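Clirnudden Road Users Board
Streets and Surfaces
Thread: So where is the resurfacing we were promised?

Page 9 of 16

kerbcrawler_no

I've read the Pevness works summary twice now and I still can't find the part where it says what they did. It lists 1,481 square yards "treated". Treated how? You can treat a road by standing next to it and frowning. Has anyone here driven over this treatment, and could you tell?

oatmeal_tire

I think you're being unfair. The wide road by the long wall is fine now. I ride it every morning and I don't feel a thing through the bars. Two years ago I was standing on the pedals for that whole stretch.

kerbcrawler_no

Fine, I'll give you the wide road. It was never the problem though. The wide road is where the visitors drive. Turn off it into the narrow streets and come back and tell me what 1,481 square yards bought.

Rattanakul_end

Quoting oatmeal_tire: "The wide road by the long wall is fine now."

Smooth, yes. Finished, no. Where are the lines? If they'd signed that job off there would be a proper center line on it. Smooth with hardly any paint usually means somebody plans to come back, and around here somebody plans to come back for a long time.

udicowatcher

Udico got the contract for the patching, not for the paint. Two different budgets. I'm not defending them, I just get tired of the same wrong complaint every January.

Rattanakul_end

So who got the paint?

udicowatcher

No idea. It isn't in the summary.

kerbcrawler_no

Of course it isn't.

twoladders

Can we argue about actual pavement for a minute? Wide road first, then two of the narrow street with the orange-red hatchback at the left.

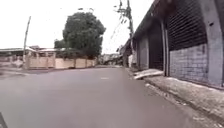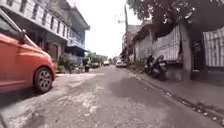
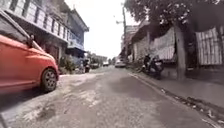 Re: Patches, or just leftovers?

twoladders

My two cents, now that they're up. The wide one looks like a road. A bit mottled, some darker patches, nothing that would bother me on a bike. The narrow one looks like every crew that ever owned a shovel had a turn at it. Patches on patches, and the top layer gone to gravel on the left side.

oatmeal_tire

OK, the narrow one is worse than I remembered. I still say one bad street doesn't make the whole job a fraud.

kerbcrawler_no

I didn't say fraud. I said "treated" is a word that does a lot of lifting. If that street is inside the 1,481 then I want to know which part of it counts.

gravelmouth

I used to lay this stuff for a living, so let me be boring. See the darker, smoother strip on the right in the third picture? I'd call that newer material than the pale stuff, but I wouldn't swear to it from a screen. Dark doesn't always mean new. Could be a utility cut that got closed up years ago with a different mix. The pale crumbly part is what I'd worry about. Once the top goes rough like that you get loose grit, and then every tire that crosses it takes a little more away.

Rattanakul_end

There's a hole at the lower left in the third one too. Hole or rut, take your pick.

gravelmouth

Yes, I'd have started there. You square the edges, you clean it out, you put down tack, you fill and compact. What usually happens is a bucket of cold mix and a couple of whacks with the back of the shovel – lasts until the next good rain.

udicowatcher

You can't know that's what Udico did.

gravelmouth

I didn't say Udico did. I said it's what usually happens.

plantpot_defender

Different angle. People on that street put pots out along the front of the house and somebody parks a motorcycle there. The minute a real resurfacing crew turns up, all of that has to move, and in a narrow street there isn't anywhere to move it to. I've sat through two rounds of this on my own block. Everybody wants the new road and then the notice goes up and half of them won't shift the car.

kerbcrawler_no

So it's the residents' fault now.

plantpot_defender

No. I'm saying it's slower than you want it to be and there's a boring reason. I'd rather have cracked asphalt and my ferns than a road like a runway and people doing forty past my door. You haven't mentioned speed once.

oatmeal_tire

That's fair. Drivers do open it up on the wide road. With so little paint there's nothing telling them which side to keep to, either.

Rattanakul_end

Thank you. That was my point up the page and I got told off for it.

udicowatcher

You got told it was a different budget. It still is.

twoladders

Has anyone asked Pevness for the street-by-street list? The summary has one total and a map that prints at the size of a stamp. There must be a sheet behind it.

kerbcrawler_no

I asked. They wanted a 400 baht copying fee and a form. I have the form. I haven't decided if I'm stubborn enough to pay for a photocopy of something my taxes already paid for.

gravelmouth

Pay it. If the sheet gives depths as well as areas, I can tell you in five minutes if it was a real overlay or a skim. An area on its own is worth nothing.

plantpot_defender

I'd put in toward it. I don't expect to agree with what you all make of it.

kerbcrawler_no

OK. I'll take the form in and scan whatever they hand over. If the narrow street is on the list as "treated" I'm going to be unbearable in here, fair warning.

oatmeal_tire

And if it isn't on the list?

kerbcrawler_no

Then I'll want to know why it isn't. Back when I have the sheet.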